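Shared 49 times
2 comments

Paint the hallway

I have lived in rented flats for most of my adult life, and nearly all of them have been the same colour. The letting agents call it magnolia, or soft white, or in one case "neutral". It goes on the walls, the ceilings, the insides of cupboards and, if the painter is in a hurry, over the light switches as well. I think we should stop doing this. I think tenants should be allowed to paint their walls, as a matter of course, and that landlords would lose very little by it.

My present flat is in Ustby, on the second floor of a block that was put up for mill workers and has been done over several times since. When I moved in, the agreement ran to many pages, and one clause said that no wall could be "altered in tone". I asked the agent what that meant. She said it meant no paint. I asked if it also meant no pictures, and she said pictures were fine if I used the sticky strips and not nails. The sticky strips took off more paint in a year than any nail would have done. I lost 100 pounds of my deposit over it in the flat before this one, so I know what I am talking about.

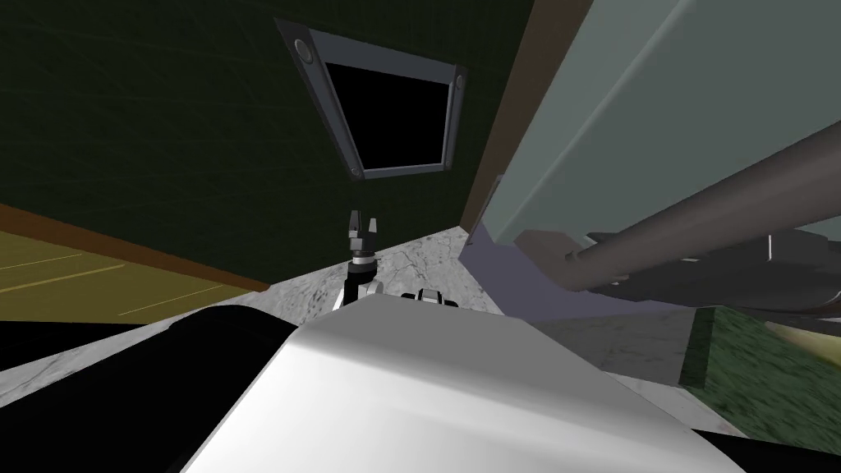

The case for plain walls is well known and I don't want to pretend it is empty. A landlord has to let the place again. The next person may hate whatever the last person liked. Dark colours are the ones that worry agents most, and I can see why: a dark green wall over a brown wooden trim takes some covering up, and a cheap white emulsion won't do it in one coat. But it will do it in two or three, with a proper undercoat, and that is a weekend's work. Most landlords repaint between tenants anyway. They are already paying for the labour. All that changes is how many tins they buy, and that could come out of the deposit without anybody feeling robbed.

Against that small cost you have to set what it is like to live for years in a room you had no say in. People talk about this as if it were a matter of taste, a luxury for those who read magazines about cushions. I don't think it is. My grandmother lived in a council house and painted the back kitchen every other spring. She did it yellow, then pale blue, then a brown that even she admitted was a mistake. She did not own a brick of that house, but it never crossed anybody's mind that it wasn't hers. When something broke she mended it. I have never mended anything in a rented flat. I report it and wait.

That is the part landlords ought to think about. A tenant who has spent a wet August on a stepladder with a roller is a tenant who intends to stay. She will notice the damp patch early because she has looked hard at that bit of wall. She will wipe down the skirting. Empty weeks between lets cost far more than paint does, and so do the agent's fees each time the keys change hands.

There is also the question of what happens to the trade. I used to buy from Siddiqui on the high street, which mixed paint at the back and would match a colour from a scrap of curtain. Half the town's front rooms came out of that shop. It still does well enough with homeowners, but the younger customers have gone, and they have gone because hardly any of them are allowed to buy what it sells. They come in for picture strips and a plug adaptor. A whole generation is reaching forty without having learned how to cut in round a door frame.
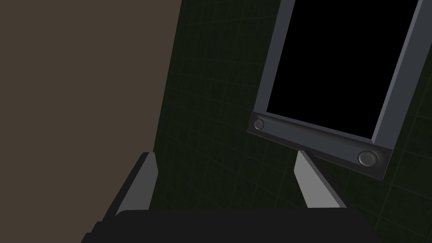
Sabina Kumarasinghe disagrees with me. She wrote after an earlier piece of mine to say that she lets out one flat, the one she used to live in, and that a tenant's red bedroom cost her more than a month's rent to put right because the paint had gone straight on to bare plaster. "You are imagining careful people," she wrote. "I had a careless one."

I take the point, and I would not want her out of pocket. But a careless tenant will leave burns on the worktop and limescale in the bath whatever the agreement says about colour. We deal with that through deposits and inventories. Paint could be handled the same way - ask first, use a decent primer, put it back or pay for it. One page would cover it.

Some places manage this already. The housing co-operative at Umari lets its members paint from the day they get the keys, and asks only that they leave the ceilings alone. I went to see a friend there in the spring. Every door on her landing opened on to a different colour, and one of the hallways was a pink I would not have chosen. It looked as though people lived there.

My own walls are still magnolia. I have asked again, in writing, for the hallway only.

Comments (2)

Floarea Mocanu
We were told no for six years, then the landlord sold up and the new one said do what you like. Did the hall in dark blue. Wish I had done it sooner. Two coats and it still needs a third by the meter cupboard.

Wisus
The sticky strips are a scandal. Same thing happened to my deposit.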